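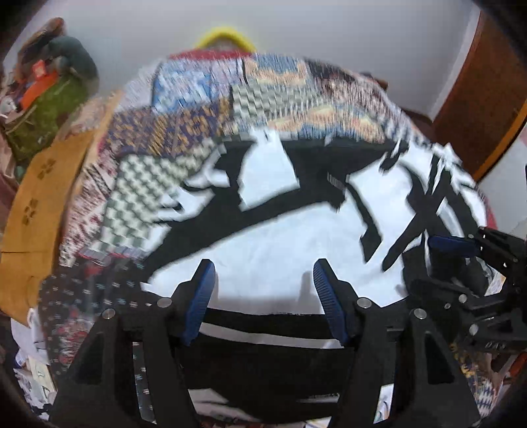 About Rowbotham

Rowbotham supplies television channels, playout and on-demand services to cable and broadband operators. We work mostly with small and regional operators, the kind that have a few thousand homes on their network and no programming department of their own.

The company was set up by Joanne Hebden and Roland Dawber, who had worked together in the scheduling office of a cable firm. Their first contract was to fill the overnight hours on a local channel. They did it from a rented room above a bank, using two desktop machines and a tape deck. The channel is still a customer.

What we do

Channel supply. We license programmes from independent producers and build them into full channels, with listings, subtitles and trailers. We currently offer 5 themed channels: food, travel, motoring, classic drama and home life. Operators can take one or all of them.

Playout. Our playout system is called Nesus. It assembles each channel from a schedule and sends it to the operator over a managed link. Operators can put in their own local news or advertising breaks through a web page, up to 2 hours before transmission.

On demand. Jivard is our catch-up and box-set service. It runs on most set-top boxes and carries the operator's own name and colours. The catalogue stands at 1116 titles and is refreshed on the first of every month.

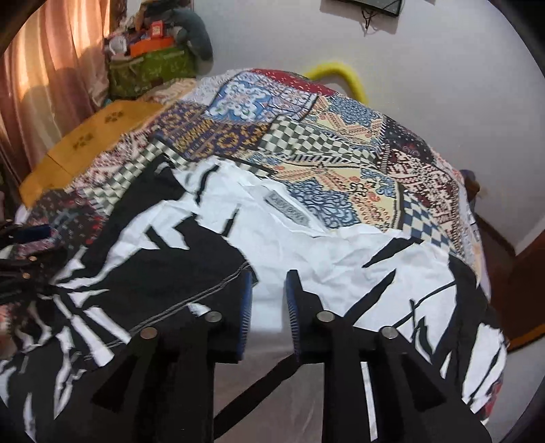

Black-and-white patterned garment on a patchwork bedspread.

How we choose programmes

All programmes are watched from start to finish by a member of the acquisitions team before we sign for them. Fengying Wan leads the team and has final say on what goes into each channel. We buy from small producers where we can, and we pay on delivery. Producers who want to send us something should write to the acquisitions address with a short outline and one complete episode. We reply to everyone, though it can take a few weeks in the run-up to the November schedule.

Who we are

Joanne Hebden is managing director and looks after operator contracts.
Roland Dawber is in charge of scheduling.
Ezequiel Sepúlveda is head of engineering and designed the current version of Nesus.
Fengying Wan is head of acquisitions.
Natalie Garside runs customer support.

Ownership

Rowbotham is owned 100 per cent by its staff. Hebden and Dawber sold their shares to an employee trust when we bought Branard, a subtitling business whose staff now work in the same building as the rest of us. Branard still takes on outside subtitling work under its own name.

Contact

Support for operators is open day and night by telephone. The general office is open from 9am to 5.30pm. Viewers with a question about their bill or their box should contact their own TV provider, as we do not hold customer accounts.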